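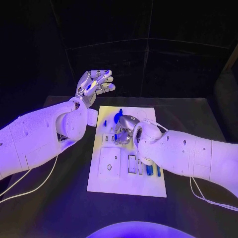
White board on the dark table, purple and blue light.

Sep 14, 2018

Bench notes, dye fading trial, second round. Continues from the August pages.

Picked up where Maribel left the swatches. She had the first round mounted on gray card, which threw off the readings at the pale end, so everything from today on goes on the white Menwood card. The old mounts are in the flat drawer under the window if anyone wants to compare.

Cloth is the same bolt of plain cotton, scoured twice. I cut new strips from the middle of the width and left the selvage alone. Dyes are madder, weld, indigo and the logwood that Sveva Greco mixed up before she went on leave. Her label says alum mordant but doesn't give the strength. I have written to her. Until she answers, the logwood strips are marked with a pencil cross and should stay out of the averages.

Light box: lamp on the left side was running dimmer than the right. Swapped the tube, let it warm up, took the meter across the tray again. Now even enough that I can't tell left from right on the meter. Both sides get turned end for end at the halfway point anyway, as Wendell asked for in his comments on round one.

Exposure steps for this round are 100 hours and 300 hours. Wendell Strickland wanted a third step. I would like to do it but the box is promised to Úna for her paper samples after that, and she has been waiting since August. We can go back in when she is done.

Half of each strip is covered with foil, folded over and clipped at the back. Last time the tape let go in the heat and two of the weld strips got light under the edge. You can see it on the old mounts as a soft line where there should be a hard one. Clips only from now on. The small brass ones leave a mark on damp cloth, so make sure strips are bone dry before mounting.

Washing: half the set is rinsed in plain water, half in the Prerko detergent at the strength on the bottle. Rinse water was a bit cloudy on the madder, both sets. Indigo gave off blue for the first three rinses and then ran clear. Weld gave nothing I could see. Saved a jar of each first rinse on the shelf over the sink, lids on. Please don't pour them out.

Talked with Muireann Brennan at lunch about the iron problem. She thinks the dull patches on the August madder came from the old kettle, and she is probably right, as the patches are all on the side that sat against the bottom. The Grolley pot has good enamel all the way round and I used that one today. No dull patches so far, but the strips were still wet when I looked at them, so check again once they're dry.
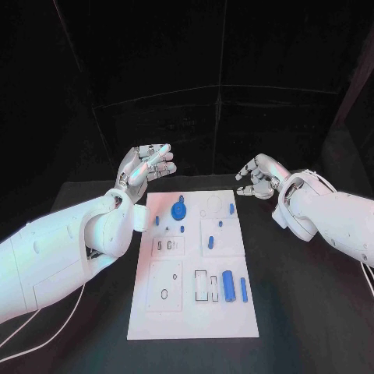 Board with the blue parts and raised white plates, black walls behind.

Weights. The scale drifted again after the door was opened. I closed the vent, waited, and re-zeroed before each dye. Total dry cloth for the round came to 495 grams before mordant. Alum was weighed out against that figure. I did not use cream of tartar this time - Maribel had it in round one and I couldn't find a reason for it in the plan.

Order of the dye pots was weld, madder, indigo. The weld came up to heat too fast and I had to lift it off for a bit. Color looks fine, a clear yellow with some green in it. The madder sat overnight with the lid on and is darker than the August lot, more brick than orange. Could be the new pot, could be the longer soak. I changed both at once, which was a mistake. If there is spare cloth I will run a short soak in the same pot and see.

Indigo vat was tired. Fed it and left it alone until it turned green under the surface. Four dips per strip, with airing in between.

Mulder sent the new gray scale cards. They are a slightly different size from the old ones and don't fit the holder. I trimmed one on the long side, away from the patches. Keep the others in their sleeve and don't trim any more until we know the first one reads the same.

To do:
Dry strips flat, then foil and clip.
Read all starting colors before the box goes on. Same meter, same setting, three readings per strip.
Ask Sveva about the mordant strength.
Move Wendell's notes on turning the strips into the front of this book.
Order more card.
Tell Úna when the box will be free.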